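Household papers: how long do I keep them, and where, and is there any hope?
Asked in Home and Paperwork, November 3, 2022, by mildlyalarmed
Viewed 289 times

I have just moved into a flat in Graditville with less storage than the last place, and I've brought with me what I can only call the Archive. It is made up of two shoeboxes, a carrier bag, a biscuit tin and a ring binder labelled IMPORTANT which contains a takeaway menu and a bus timetable from a town I no longer live in.

My question is how other people manage it. I mean gas bills, payslips, appliance booklets, the letter from the bank telling you that it won't be sending letters any more. I was brought up in a house where you kept everything in case They asked for it. They have never asked me for anything. I did once throw out the receipt for a Tasia washing machine, and it stopped spinning 4 days later, so you can see why I'm superstitious.

What I've tried so far:

I bought a Plestalo expanding file, the sort with tabs. It works beautifully until you have to decide whether the boiler service goes under B for boiler, G for gas or H for home, and then it's in all of them and also none. The elastic has gone as well.

I tried scanning. I scanned a lot of things one wet weekend and they are now on a computer, named scan, scan(1), scan(2) and so on up into the hills. I kept the paper too, in case the computer went wrong, so the net effect of the project was to have everything twice.

I tried doing a bit every evening on the small table with a cup of tea. This got as far as the tea. 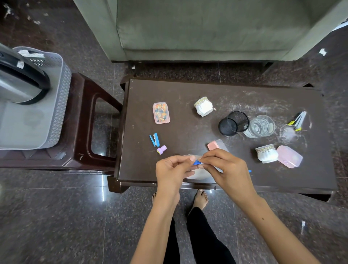
Small bits on the brown table, pink box to the left.

So, specifically:

What do you really need to keep, and for how long? I'm employed, I rent, I've got one small pension and no property. I don't run a business unless you count selling a lamp.

Does anyone have a way of arranging it that survives contact with a normal person? I don't want a system that needs a label maker. I have met people with label makers.

And do you staple, clip or leave loose? I ask this last one in a small voice, but my sister and I haven't seen eye to eye on it for years and I would like to be able to forward her something.

Edited to add: a few people have messaged to say "just go paperless". I have. The paper hasn't been told.

thirddrawerdown

You're keeping far too much, but you know that or you wouldn't have posted.

My rough order of things. Keep for good: birth certificate, anything with a court or a registrar's stamp on it, pension letters, exam certificates (I have been asked for mine once in my life, by a man who then didn't look at them). These go in one envelope or wallet, and that lives somewhere you could grab it on the way out of the door. Mine is behind the cereal.

Keep for a few years: payslips and the yearly tax summary that comes from work, bank statements if you still get them on paper. Check the current rule for your own situation on the official pages and don't take it from a stranger with a cupboard named after a drawer. The rule for employed people is much kinder than the one for people who are self-employed, and I'd guess one lamp doesn't make you a lamp dealer.

Keep while it applies: tenancy agreement, the inventory, photos of the flat as you found it, insurance, the receipt and guarantee for anything with a plug. Once the thing has gone, the paper goes with it. I found I'd been looking after the booklet for a video recorder through three house moves. It's had a better life than I have.

Chuck: everything else. Old gas bills once the next one has come and agrees with it. Envelopes. Dear me, the envelopes. Leaflets that came with the bill. Any letter that starts by thanking you for being a valued customer.

On arranging it, give up on the alphabet. The alphabet is for libraries. Sort by who you would be cross with. There's Landlord, Bank, Work, Power and Water, and Things That Have Broken. When you need the boiler letter you won't be thinking "B", you'll be thinking about the landlord, and not fondly.

On scanning, rename them as you do them or don't bother. Year first, then who it's from. If you can't face going back over the old ones, put the lot in a folder called Before and never open it.

Comment from mildlyalarmed: Sorting by who I'd be cross with is the first filing advice that has ever spoken to me. Where do you put things you're cross with yourself about?

Comment from thirddrawerdown: Library fines and gym. There's a wallet for it.

teapot_and_ledger

I come at it from the other side, having once needed a piece of paper and not had it. The letting agent was called Pathirana, they had an office over a dry cleaner's, and when I moved out they wanted 400 for a carpet that had been ruined well before I ever trod on it. I'd signed an inventory saying so. I knew exactly what it looked like, down to the coffee ring. I could have drawn it. What I couldn't do was find it, and I paid. Some months later it came to light inside an atlas.

So I don't agree with the big chuck-out, or not in one go. My way is slower and it suits people who go a bit grey at the sound of a shredder.

Get one tray or box and let everything land there. Don't sort it as it comes in. You won't, and then you'll feel bad about it, and then you'll start putting post on top of the fridge. Once a month, I do mine on the 28th for no better reason than that every month has one, you sit down and empty it.

Open everything first and bin the envelopes before you read a word. It cuts the pile down and makes you feel like somebody in charge.

Anything that wants doing goes to one side, face up. Do those first, even if it's only writing the date on the calendar. The rest is either going in the folder or it isn't, and if I've picked something up and can't say why I'd want it again, out it goes. I keep a "not sure" envelope with the month on the front. The one from last September is sitting here and I've not been in it since. When it's a year old I'll have a quick look and it'll all go.

As for your sister. You don't say which side she's on, so I'll have to risk it. I staple. One staple, top left corner, and only for pages that came in the same envelope. Clips are fine for a day or so while you're working something out, but in a full drawer they slide off and take hold of something else, and you end up with your pension attached to the vet. I've done it. Loose is for people who live in houses without doors or windows or cats.

There are exceptions. Don't put a staple in a certificate, or in anything you might need to post off to somebody who'll feed it through a machine. Don't staple receipts on that shiny till paper and expect them to last either, as the print fades whatever you do with them. Photocopy it or take a photo on your phone, and keep the copy with the original so you've got something legible when the kettle packs up.

I'd say as well, don't set up a desk for it. I had a desk. It became a place where paper went to be near a desk. Any flat surface you already sit at will do, as long as you've got the stapler, a pen that works and something to drink. It takes me the length of a pot of tea, and then it's gone off the table and I don't think about it for a month.

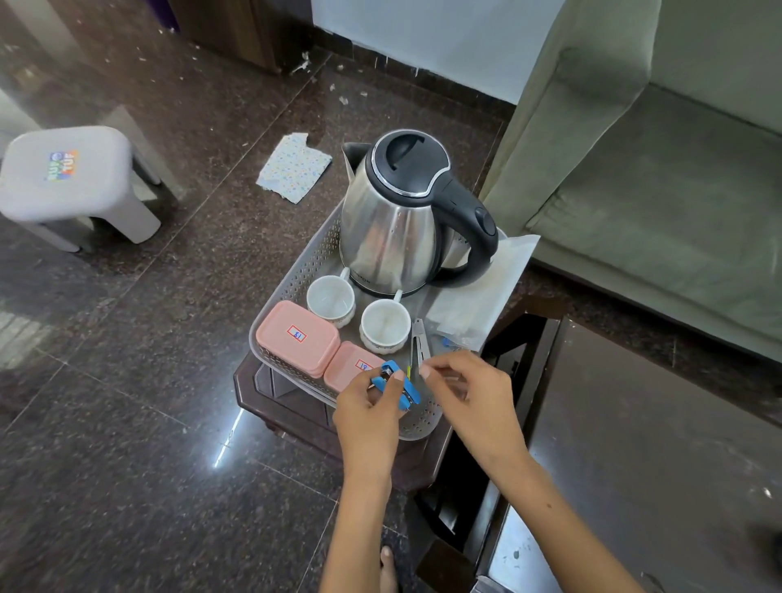 boxfile_blues replied that one staple was all very well for a two-page letter, but the pension people send theirs in fat booklets that would see off any stapler sold for the home, and was anyone going to admit to just folding the corner down?

teapot_and_ledger: Folding the corner down is what we did at school and it didn't work then either. For the fat ones I use a plastic wallet and write on the outside what it is. And for the pension I only keep the newest yearly statement and the original joining papers. If you've moved jobs, keep the leaving letter for each one too. That's the bit people lose, and you can spend a very long afternoon on the telephone trying to prove you used to work somewhere.

boxfile_blues: I've got every yearly statement back to when I started. They all say I can't afford to retire.

teapot_and_ledger: Keep the nicest one, then.

plainbrown

Burn it all mate. Not had a filing system since I left home, never done me any harm.

Comment from thirddrawerdown: Weren't you on here last month asking how to get a copy of your driving licence?

Comment from plainbrown: Yes and I got one

mildlyalarmed, following up

Thank you all, including the arsonist. I've gone for a mixture. Certificates and so on are in one wallet, cereal cupboard, and it's thirddrawerdown's cross-with list for the rest, with the monthly sit-down to feed it. The bus timetable has gone. I did hang on to the menu, which has a number on it I might want.

The inventory for the new flat was in the biscuit tin, under the biscuits, and I hadn't signed it. It's signed now and the copy is under Landlord.

My sister says it's clips or nothing and that she'd like it noted she never asked for an outside opinion. She has also asked if I've got her birth certificate. I'm going to look in the Plestalo, under B, G and H.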